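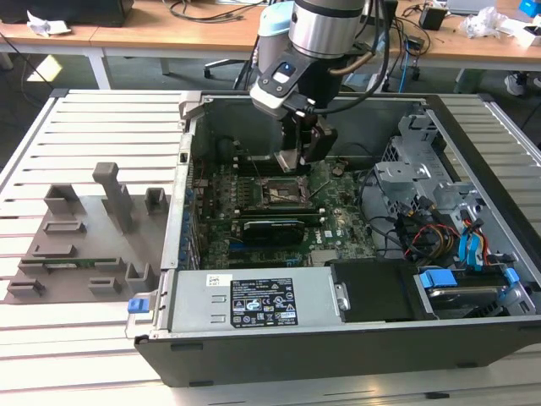 **Preguntas frecuentes – recogida de demostraciones, tarea "torre"**
Actualizado el 4 de septiembre de 2026. Si algo de aquí no cuadra con lo que os han dicho en sala, preguntad a Marwan Rawashdeh antes de grabar.

### ¿Qué es exactamente un episodio?

Un intento de la tarea, de principio a fin. Empieza con la pinza arriba, fuera de la caja, y termina con la pinza arriba otra vez. Si paráis a medias, no es un episodio, es un descarte. Se marca y ya.

### ¿Cuántos hacen falta?

3000 para cerrar la primera versión de Cendus. Llevamos 1420 válidos. El resto, antes de que acabe octubre.

### ¿Cuánto dura un turno?

60 minutos de grabación y 30 de revisión. La revisión no es opcional. Lo decimos porque ya ha pasado.

### ¿Cómo se coloca la torre?

Tumbada en la mesa ranurada, sin la tapa lateral, interior hacia arriba. La placa con los soportes va a la izquierda de la torre. No hace falta clavarla siempre en el mismo sitio – al contrario, movedla un poco entre episodios, un par de dedos, un pelín girada. Si todo está siempre igual el modelo se aprende la mesa y no la tarea.

### ¿Hay que recoger los cables de dentro?

No. Los de alimentación y los SATA se dejan como caigan, salvo que tapen el zócalo o la zona de la memoria. Si los tapan, se apartan con la mano *antes* de empezar a grabar, nunca durante.

### ¿Y los del brazo?

Esos sí. Comprobad que el bucle de la muñeca tiene holgura y que no roza la jaula de discos al bajar. Si engancha: parada, soltar, descarte.

### ¿Sirven los episodios fallidos?

Algunos. Tres casos:

- **Falla y se recupera** (se escurre la pieza, la vuelve a coger, la deja bien): vale, etiqueta `recuperado`. De estos queremos más.
- **Falla y no se recupera**: se guarda con `fallo`. No entra en el entrenamiento de la política pero sí en el del detector de éxito.
- **Falla por culpa nuestra** (mano en medio, se grabó sin calibrar, alguien empujó la mesa): fuera.

### ¿Puedo provocar fallos a propósito?

No, salvo en las tandas marcadas para eso. Los fallos fingidos se notan muchísimo en los datos.

### ¿Cómo de rápido hay que mover el brazo?

Despacio cerca de la placa base, normal en el resto. Nada de dudar en el aire. Si necesitáis pensar, pensad antes de darle a grabar. Las pausas largas se aprenden también, y luego tenemos un robot que se queda parado encima del zócalo sin motivo.

### El zócalo de la CPU está vacío, ¿es correcto?

Sí. En esta fase no se monta procesador. Ojo con los dedos de la pinza ahí, que no bajen más de la cuenta: los contactos no se reparan.

### ¿Se quita la tarjeta gráfica?

En esta tanda no, se queda en su ranura. La extracción de tarjetas es la tarea de Derberg, otra carpeta, otras instrucciones. No mezcléis.

### ¿Qué escribo en la descripción del episodio?

Una frase corta, en infinitivo, con la pieza y el destino. "Sacar el módulo de memoria y dejarlo en el soporte." Sin adjetivos, sin opiniones, sin "otra vez lo mismo". Variad un poco la redacción entre episodios, eso ayuda.

### ¿Importa lo que se vea en el fondo?

Poco. El escritorio de detrás no hay que ordenarlo. Lo que sí importa es que no haya manos sobre la mesa de trabajo mientras se graba.

### La parada saltó a mitad de grabación, ¿qué hago?

Descarte, volver a posición inicial, comprobar pinza, seguir. Si salta dos veces seguidas en el mismo punto, no sigais: aviso en el canal de Masby con el número de episodio.

### ¿Dónde se suben los datos?

Al servidor Abubakar, carpeta del turno. No renombréis nada a mano, el nombre lo pone el script. Si la subida se corta se relanza sola, no hace falta borrar lo que haya llegado.

### ¿Quién revisa mis etiquetas?

Otra persona del turno siguente. Si no hay acuerdo decide Marwan, y lo que decida se añade a esta página.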